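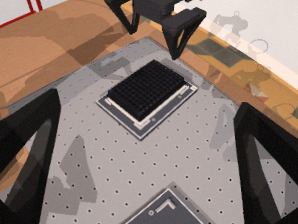
Wrist view from the Handdale simulator: black tip rack on the center holder, the robot's own gripper open.

Handdale 4 review: a simulated lab bench for collecting demonstrations

Reviewed by Lev Nechyporuk, June 29, 2018

Handdale is a simulator package from Zorville for recording teleoperated examples on a two-arm lab bench. It ships with a breadboard table, plate holders, tip racks and a recorder that writes joint positions, gripper commands and camera views to one file per episode. I used version 4 to build a training set for a single task, placing a tip rack in a holder.

Setup took one afternoon. The installer is plain and the defaults are sensible. Holder positions are set in a text file, and moving a holder to a different part of the breadboard means editing two values and reloading. I would have preferred to drag it with the mouse.

I recorded 400 episodes with the rack starting in a random pose and kept nearly all of them. The ones I dropped were mostly my own errors: closing the fingers too early, or letting go while the rack was still tilted on the rim of the holder. The recorder has a discard key for this. It should ask for confirmation, as I lost two good episodes to it.

Contact is the strong point. A rack set down off-center stays off-center, and the holder does not pull it into place. Vītola, the package we used before, snapped plates to the nearest slot, and policies trained on its data released too soon. With Handdale the operator has to correct the last few millimeters, and those corrections end up in the data where the learner can use them.

Rendering is adequate. Soft shadows fall across the breadboard and can be varied between episodes, a setting I recommend leaving on. The breadboard holes are regular enough that a small network may latch onto the grid as a position cue – shift the board texture if you see this. Dark parts are a weaker area. A black rack on a dark gray holder gives little contrast, and the light inner border of the holder does most of the work of showing where the edges are.

The wrist view includes the robot's own fingers at both sides. Do not crop them out. My cropped runs did worse at judging the opening width.

Export is slow. A full set takes longer to convert than to check, and progress is not shown. The Tillutthorpe loader reads the files directly and avoids the step, but it ignores the second arm unless the arm index is set by hand.

The license costs 600 per seat. Version 4 is worth that for contact-heavy placement tasks. For plain reaching, a free simulator will do. An update with a faster exporter is listed for July.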